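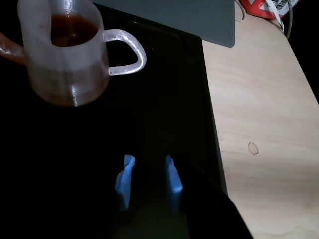 A glass mug on a glossy black surface.

About Plellach

Plellach is an importer and merchant of wine, supplying restaurants, hotels, independent shops and private customers. The company began as a two-person office above a cooperage and has remained independent ever since. Today it works with 40 growers, most of whom farm their own land and bottle under their own name.

Our list

The Plellach list is built around estates of modest size. We visit every grower before the first shipment and return at least once in each growing season. Wines are tasted from cask or tank, and again after bottling, before they are offered for sale. A wine that has changed materially between those two tastings is held back until the buying team has discussed it with the estate.

The current list contains 300 wines. Whites from cool hillside sites have long been the larger part of it, although reds have gained ground in recent years – particularly lighter styles that restaurants can serve by the glass. Older vintages are released in small quantities each October, and trade customers receive the release list first.

Storage and delivery

All stock is held at our Dandholm warehouse, where temperature and humidity are recorded throughout the day and night. Customers who buy wine before bottling may leave it in our reserve store at Dandholm, which currently looks after 2,106 cases on behalf of private clients. Each case is labeled with the owner's account number on arrival and is kept apart from trading stock. Owners may request delivery, sale or transfer in writing at any time.

Orders received before noon are prepared the same day. Mixed cases are available to private customers at no additional charge; trade accounts should refer to their terms of supply for minimum quantities.

The Balogun Room

Tastings and courses take place in the Balogun Room, on the floor above our offices. The introductory course runs over 4 evenings and covers grape growing, cellar work, tasting method and the reading of labels. An advanced course on aging and vintage variation is offered in the winter months. Both are open to the public, and staff of our restaurant customers may attend at a reduced rate.

Guests are asked not to wear perfume or strong aftershave to tastings. Water and plain bread are provided.

Fotside

In addition to its import business, Plellach is a part owner of Fotside, a small vineyard planted on a former orchard. The first vines were on their own roots and did not thrive; the replanted blocks now give a regular crop. Fotside is farmed without herbicides, and its wines are sold through our list on the same terms as those of any other estate.

Working with us

Growers seeking representation are invited to write to the buying team before sending samples. Please include details of the vineyard area, annual production and any existing agreements with importers. Applications for trade accounts are handled by the sales office and require a copy of the applicant's current license.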